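Rindano 組み立て家具・折りたたみ家具メモ
README

概要

Rindanoは、家庭で使う軽い家具の組み立て、分解、たたみ方を記録した資料集です。対象は樹脂製の椅子、布とパイプでできた折りたたみ式のフレーム、およびそれらに付く小さな部品です。収録数は356件で、1件が一つの作業に対応します。

作業項目の整理はEffie Lennox、部品名の統一はHazem Ezzat、日本語版の確認はIsla Forsythが担当しました。初版の公開は10月です。

収録範囲

・樹脂製の椅子:脚の取り付け、脚の取り外し、裏返しての点検
・布張りのフレーム:展開、折りたたみ、パイプの差し込み
・継手と端部キャップ:はめ込み、向きの確認
・作業台の準備:敷布を広げる、部品を並べる

木製家具、金属製の棚、電動工具を使う作業は含みません。

椅子の扱い

椅子の作業は、座面を下に向けて置いた状態を基本の姿勢とします。脚は四本とも上に向き、座面裏のリブと脚の付け根を同時に確認できます。台には布を敷きます。樹脂の座面は硬い台の上で滑りやすく、表面に細かい傷がつくためです。

脚は対角の順に差し込み、四本がそろってから奥まで押し込みます。片側だけ先に締めると、反対側の脚が斜めに入ることがあります。
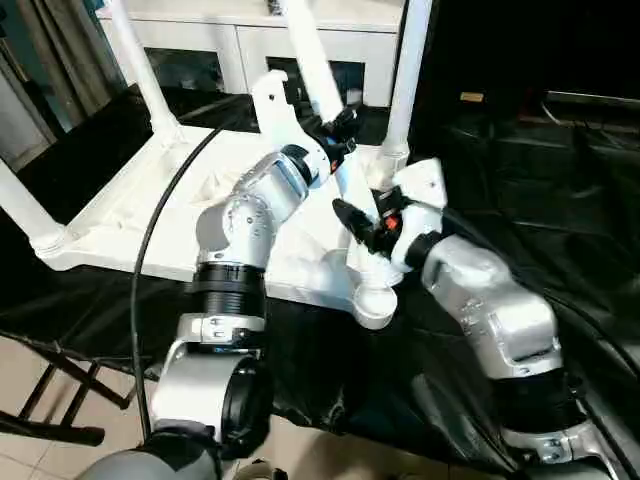 脚がぐらつくときは、どこを先に見ればよいですか。
脚の付け根を先に見てください。差し込みが浅い場合がほとんどで、いったん抜いて向きを合わせ、まっすぐ押し直せば直ります。足先のキャップの確認はその後でかまいません。

布張りフレームの扱い

布張りのフレームは、パイプの間に布が張られる構造です。しわが残ったままパイプを差し込むと、布の片側だけが引っ張られて枠がゆがみます。先に四隅を平らに置き、布を外側へ軽くならしてから継手に進みます。

長いパイプは継手の穴に対してまっすぐ入れます。途中で固くなったら、無理に押さずに1センチほど戻し、パイプを少し回してから入れ直します。外すときも同じで、布を持って引かず、継手とパイプを持って引きます。

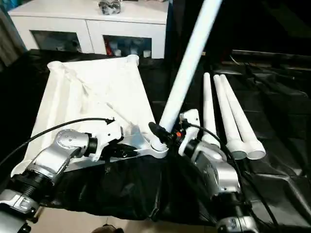
図2 布張りフレームの角の継手と長いパイプ

記録の項目

各件には次の項目があります。

item:家具の種類(chair、frame、part)
task:作業名
pose:開始時の置き方(upright、inverted、flat)
surface:敷布の有無
result:完了、中断、やり直し
note:自由記述

poseのinvertedは上下逆さまを指します。横倒しはこの版では区別せず、flatに含めました。noteは記入者の言葉をそのまま残したため、「キャップ」と「端部」のような表記の揺れがあります。検索するときは両方を試してください。

既知の問題

・17件でsurfaceが空欄です。敷布の有無を後から確認できなかったもので、推測では埋めていません。
・partの一部に、どの家具の部品か書かれていない件があります。
・中断とやり直しの区別は記入者によって異なります。Ruairi Baxterが基準を書き直しており、次の版に反映します。

更新予定

次の版では収録数を500件に増やし、布張りフレームの折りたたみを中心に追加します。椅子の積み重ねと収納は、項目名が決まってから加えます。

誤記の連絡には、件の番号と該当する項目名を添えてください。窓口はEvander Toshです。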